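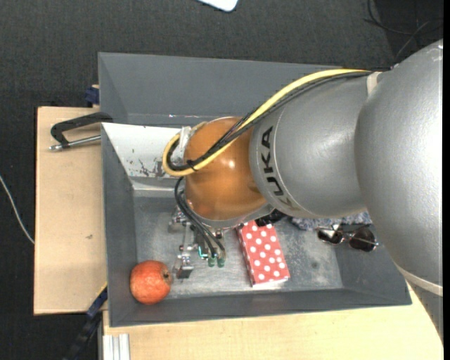

The Skundero hose sleeve is back in the shop, and I owe you the story of why it went away. The first version failed on me! It was fine for 2280 picks, then the air line inside it rubbed through right where it bends at the wrist, the gripper lost pressure, and a jar went straight down into the bin (no one near it, thank goodness). If you run a KUKA like this one, with the yellow hose making that tight U beside the orange joint and the black cables riding along in the same loop, you know how much bending goes on in that spot.

So I pulled the sleeve from sale and started over. The new one has a softer liner and 2 wide straps in place of the skinny ties that were pinching the line. I ran it on my own bench in Otcombe for 3338 picks, cut it open, and found no wear on the liner. I was so happy I did a little dance.

Please still check yours every week! Shut off the air first, then the power, and feel along the inside of the bend for flat or rough spots. Any rough spot means a new sleeve.

Got one of the old ones? They have the Flonderum tag near the end. Stop using it and send it back, and I'll swap it free through the end of December. New sleeves ship in packs of 8 or one at a time.

Page updated 18 November 2018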